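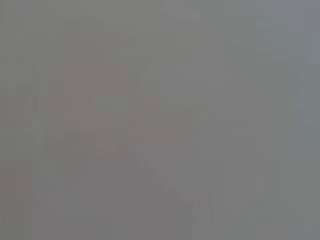
I lost most of an evening to gray mush in September. The arm was halfway through a sorting run, the wrist camera went soft, and the controller (a secondhand Emora, bought with more optimism than research) carried on as though it had the eyesight of a hawk. It reported 71 percent confidence in a grasp. A grasp of what, it declined to say.

The pinkish smudge left of center may be a part, a shadow or a reflection. I've stared at it long enough to have opinions, none of them useful.

I swapped the cable first. Then I cleaned the lens, then rebooted everything 3 times in slightly different orders, as is traditional. The log had 206 lines in it and 12 of them were warnings, all about a fan.

What bothers me is the missing fault. The Uteo software I run on top will stop the arm dead if a frame doesn't arrive - I've tested that. A frame that arrives on time and says nothing at all sails straight through. So the arm went down at full speed and I hit the stop button with my elbow, my hands being full of soup.

There's a sharpness check in the loop now. Below the threshold, the arm parks itself and beeps. It has beeped twice since I sat down to write this, and I still don't know what's wrong with the camera.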